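In defense of a few bricks on a pretty table

I grew up in a house where toys lived in the toy room, and I've spent most of my adult life quietly undoing that rule. My friend Hatice Tokgöz keeps a bowl of building bricks out where company can reach it, between the plant and the salt, and I have never once sat at her table without ending up with two of them in my hand.

People worry that plastic bricks will spoil a nice room. I used to worry about it myself! When we papered our corner in butterflies I promised I'd keep it grown-up, with flowers and nothing else, and that lasted 16 days. Then a red brick turned up next to the flowerpot, and I have to say the corner looked friendlier for it (red is very kind to a green plant).

What I love is how little you need. The catalogs from Lundetti will sell you a tub of 2,914 pieces, and I'm sure somebody finishes it, but a handful on a marble-patterned top is plenty for an evening. Blue, green and yellow do most of the work. You push them around while you talk, you stack a few, you pull them apart again, and it's a lovely way to listen to someone.

Butterflies, bricks and a bit of green:

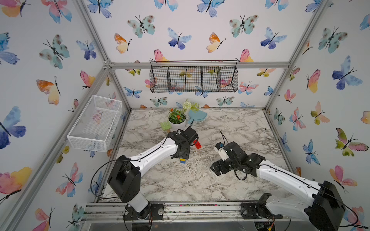
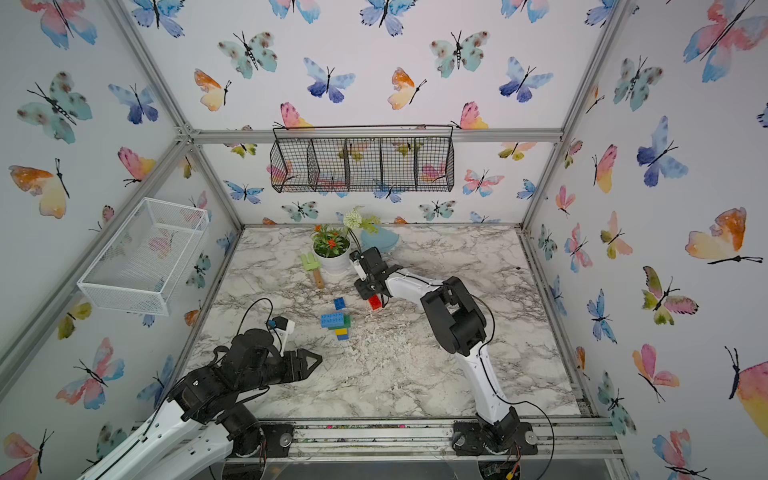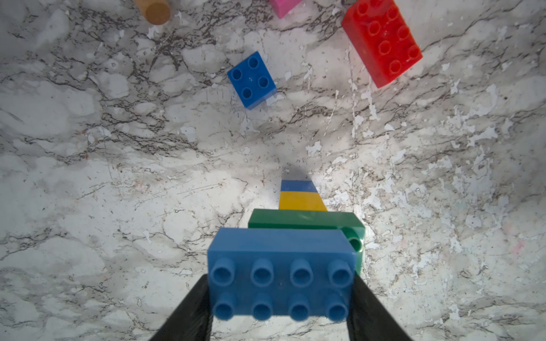 But what about the mess?

Well, yes, there is some, and I've stepped on my share. My answer is to keep the number small and the bowl close by, and to let a half-built stack stay up overnight if it wants to. My mother would have had it back in the box by 7. I leave mine by the plant, and in the morning I usually add one more while the coffee drips.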